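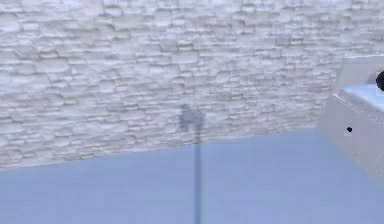
Product Review: Lusier Mesh Barrier for Raised Beds

Reviewed by Dima Shboul, Indale Garden Extension
03/11/2022

The Lusier barrier is a roll of galvanized mesh intended to keep voles and gophers out of vegetable beds. Our office installed it under five beds in April and left two beds unlined for comparison.

Installation required about 70 minutes per bed. The mesh cuts cleanly with tin snips, although gloves are necessary - the trimmed ends are sharp. Root crops in the lined beds showed no gnawing at harvest. Both unlined beds lost carrots and beets.

The supplied staples are too short for thick lumber and three pulled out during filling. Gardeners should purchase longer ones separately.

Rating: recommended, with the reservation noted on staples.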